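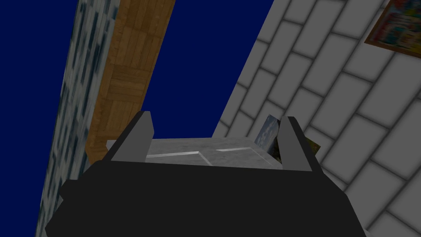 **When can listeners hear the new Gisach record?**

The album, *Slow Ferry*, comes out in October on Fludis Records, on double vinyl, on CD and as a download, and the band will play all of it on stage in Andwood the same month.

FOR IMMEDIATE RELEASE

# Gisach return with *Slow Ferry*, a live double album recorded at Soomro Hall

ANDWOOD - Fludis Records is thrilled to announce *Slow Ferry*, the fourth album by the jazz sextet Gisach and the first the group has made in front of an audience. It was recorded over two nights last winter at Soomro Hall in Andwood, the room where the band played its very first show, and it holds nine pieces across four sides of vinyl. Seven of them have never been released before.

Anyone who has caught Gisach in concert knows how far the music can travel from the studio versions. A tune that runs four minutes on record can open up into fifteen on a good night, with the bass clarinet and the trombone passing a phrase back and forth until the rest of the band decides to join in (or decides to wait, and makes everybody in the room lean forward). For years people have been coming up to the merchandise table after shows to ask where they could buy what they just heard. Now there's something to hand them!

"We kept saying we'd do a live record one day, and then we'd go back into the studio and tidy everything up again," the band said. "This time we booked the hall before we'd finished writing. Two of the tunes were completed in the week of the concert, and one of those is the opener. You can hear us finding out how it goes."

## The music

The title piece takes up the whole of side three. It began as a bass line played at sound checks during the last tour and slowly picked up a melody, then a second melody, then a long middle passage for vibraphone and brushes that the band thinks of as the water part. On the recording it runs a little over nineteen minutes, and the band has left it whole, including the false ending that got early applause on the second night.

"Copper Roof," the opener, is the fastest thing Gisach have ever played. The horns come in together on the second beat of the first bar and the drums hardly stop for breath after that. "Aunt's Piano" follows straight on from it, a quiet waltz with the vibraphone carrying the tune and the trombone muted almost to a whisper. It's a lovely pairing, and it sets out how wide the rest of the record is going to be.

Longtime listeners will recognize two older pieces. "Lantern Street," from the first album, closes side two in a new arrangement that drops the original introduction and gives the guitar a solo for the first time. "Nine Stops," from the second album, is taken at half its old speed. The band tried it that way once at a rehearsal when everyone was tired, liked it very much and never went back.

The full track list is as follows.

**Side one**
- Copper Roof
- Aunt's Piano
- The Long Way to the Shops

**Side two**
- Weather Desk
- Lantern Street

**Side three**
- Slow Ferry

**Side four**
- Nine Stops
- Small Hours, Large Dog
- Goodnight, Andwood

The CD and the download have the same running order. There are no bonus tracks on any edition, and the vinyl comes with a download code.

## The room

Soomro Hall opened as a dance hall and has been a furniture showroom and a roller rink in its time. It came back into use for music twelve years ago with a sprung floor, a low stage and a balcony on three sides. Seated, it holds 200 people, and both recording nights sold out within a day of going on sale.

The hall has a warm sound that the band wanted to keep on the record, so the microphones were set further back than is usual for a jazz session. The audience is part of it too. There's a cough in "Weather Desk," and during the last chorus of "Goodnight, Andwood" you can hear the balcony singing the horn line, quite well in fact. Nobody asked them to.

The six players set up in a half circle without screens between them, the trombone and bass clarinet on one side, guitar and vibraphone on the other and the rhythm section at the back. Most of the album comes from the second night. "Aunt's Piano" and "Small Hours, Large Dog" are from the first. Nothing was added afterward, and the mixing was done in four days at the Fludis studio, two floors above a bakery on the east side of Andwood.

"We've loved this band since their first demo, and this is the one we've been hoping they'd make," Fludis Records said. "It sounds like being there. We played the test pressing in the office with the door open and people from the bakery came up to ask what it was."

## The concerts

Gisach will mark the release with a Saturday night show back at Soomro Hall in October. Doors open at 7 p.m. and the music starts at 8. The band will play *Slow Ferry* in order, with an intermission where you'd turn the first record over to the second, and then a short set of requests. Request slips will be at the door, and the band promises to have a go at anything from the first three albums - even the one in 11/8.

An afternoon session the same day is aimed at young players. Members of the band will work through "The Long Way to the Shops" with anyone who brings an instrument, and the parts will be handed out in two versions, one of them simple enough for people in their first year of lessons. It starts at 2 p.m., it's free and parents are welcome to sit in the balcony. Music stands are provided. Drummers should bring sticks only.

More dates follow in November, with stops in seven towns still being finalized. They will be posted on the Gisach mailing list first and then on the Fludis website.

## The editions

The double vinyl is pressed at standard weight in a gatefold sleeve, with notes on each piece written by the band. The first pressing is 1,000 copies. A further 200 copies on green vinyl will be sold only at concerts, beginning with the October show, and won't be available by mail. The CD comes in a card wallet with the same notes in a folded insert.

Preorders for the black vinyl and the CD open in September through Fludis Records and independent record stores. "Copper Roof" will be available to hear ahead of the album, also in September, and radio stations can have it now on request, along with an edited six-minute version of the title track made for broadcast. The band would be very happy if somebody played the long one!

## About Gisach

Gisach formed in Andwood as a trio of bass, drums and guitar, playing Sunday lunches in a hotel dining room. Trombone and bass clarinet arrived the following year and vibraphone the year after that, and the lineup hasn't changed since. The group writes everything together, and all of its pieces are credited to the full band. The previous albums are *Lantern Street*, *Timetable* and *Indoor Birds*, all of them on Fludis. *Indoor Birds* has sold 2,305 copies on vinyl and is being repressed this fall to go on the shelf next to the new one.

## About Fludis Records

Fludis Records is an independent label based in Andwood. It releases jazz, chamber music and the occasional brass band record, and runs a small studio that is open to outside bookings on weekdays.

## For the press

Review copies are ready now as downloads, with CDs to follow in August. Interviews with members of the band can be arranged in person or by phone, mornings preferred. A limited number of press seats are being held for the October concert, and writers who would like to sit in on the afternoon session are welcome to do that as well. Please send all requests to the Fludis Records press desk and say which format you'd like.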